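3.2. Fiabilidad intraevaluador e interevaluador de la goniometría de muñeca

La medición del rango articular de la muñeca se utiliza de forma rutinaria en fisioterapia para establecer la línea base del paciente, fijar objetivos y decidir el alta. La bibliografía recoge valores de fiabilidad dispares según el plano de movimiento, la colocación del instrumento y la experiencia del evaluador. En esta sección se presentan los resultados correspondientes a la flexión, la extensión y las desviaciones radial y cubital, obtenidos en los dos centros participantes, Kernport y Cekberg, con un protocolo común.

Se registraron 1306 mediciones válidas. De ellas, 836 corresponden a movimientos en el plano sagital (flexión y extensión) y las restantes al plano frontal. Se excluyeron las mediciones en las que el participante refirió dolor superior a tres puntos en la escala numérica durante el recorrido, así como aquellas en las que el evaluador anotó una compensación visible del codo o del hombro. La exclusión se decidió antes de abrir los datos y no se modificó después.

Todas las mediciones se realizaron con el participante sentado, el hombro en abducción de 90 grados para la flexión y la extensión, el codo flexionado a 90 grados y el antebrazo en pronación. Para las desviaciones se mantuvo el antebrazo apoyado por completo sobre la superficie, con la palma hacia abajo. El eje del goniómetro se situó sobre el borde cubital del carpo, a la altura del piramidal, en el plano sagital, y sobre el hueso grande en el plano frontal. El brazo fijo siguió la línea media del cúbito en el primer caso y la línea media dorsal del antebrazo en el segundo. El brazo móvil se alineó con el quinto y el tercer metacarpiano, respectivamente.

Cada evaluador efectuó dos series separadas por un intervalo mínimo de 20 minutos. La lectura la realizó una segunda persona, de modo que quien manejaba el instrumento desconocía el valor obtenido. Los goniómetros eran de plástico transparente, de dos brazos y con graduación de un grado. Antes de cada jornada se comprobaron frente a una escuadra calibrada; ninguno presentó una desviación superior a un grado.

La fiabilidad se estimó mediante el coeficiente de correlación intraclase, modelo de efectos aleatorios de dos vías, acuerdo absoluto y medida única. Se calcularon también el error estándar de medida y el cambio mínimo detectable con un nivel de confianza del 95 %. La normalidad de las diferencias se valoró gráficamente. Cuando la distribución mostró asimetría – únicamente en la desviación radial – los intervalos de confianza se obtuvieron por remuestreo.

Los coeficientes intraevaluador fueron elevados en los cuatro movimientos. En flexión se obtuvo un valor de 0,93, con un error estándar de 2,4 grados, y en extensión, de 0,91, con un error de 2,6 grados. La desviación cubital alcanzó 0,88. La desviación radial presentó el valor más bajo, 0,81, resultado coherente con su menor recorrido: un error de alineación de dos grados representa una fracción mayor del arco total. No se observaron diferencias sistemáticas entre la primera y la segunda serie.

La fiabilidad interevaluador fue inferior en todos los casos. El descenso fue moderado en flexión (0,87) y en extensión (0,84), y más acusado en las desviaciones cubital (0,76) y radial (0,68). El análisis por centros mostró un patrón similar en ambos, si bien los intervalos de Cekberg fueron más amplios debido a su menor contribución a la muestra, con 377 mediciones.

Figura 3. Brazo robótico negro instalado sobre una mesa de madera (escena simulada).

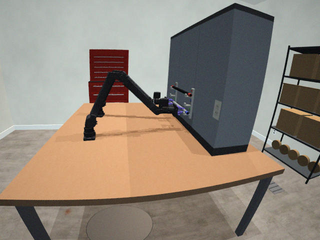

El cambio mínimo detectable interevaluador se situó en 9,4 grados para la flexión y en 9,9 para la extensión. Estos valores tienen consecuencias directas en la práctica: una ganancia de cinco grados entre dos sesiones valoradas por profesionales distintos no puede interpretarse como mejoría con el nivel de confianza adoptado. En el seguimiento de fracturas distales de radio, donde las ganancias semanales son con frecuencia de esa magnitud, conviene que las valoraciones sucesivas recaigan en el mismo evaluador.

Se examinó además el efecto de la posición del antebrazo en un subconjunto de 558 mediciones del plano sagital, repetidas en posición neutra de pronosupinación. La flexión media fue 3,1 grados mayor en posición neutra que en pronación; en extensión la diferencia no superó el error de medida. Los coeficientes de fiabilidad no variaron de forma apreciable, por lo que ambas posiciones parecen aceptables siempre que se registre la empleada y se mantenga a lo largo del seguimiento.

Deben señalarse tres limitaciones. Los participantes no presentaban patología aguda, y la fiabilidad en muñecas con edema o material de osteosíntesis podría ser menor. Todos los evaluadores habían recibido la misma sesión de entrenamiento, impartida con el manual Malhotra, lo que probablemente eleva la concordancia respecto a la práctica habitual. Por último, solo se midió el rango activo. El rango pasivo introduce una fuente adicional de variabilidad, la fuerza aplicada por el evaluador, que se aborda en la sección 3.3 con los datos recogidos mediante el dinamómetro Skelley.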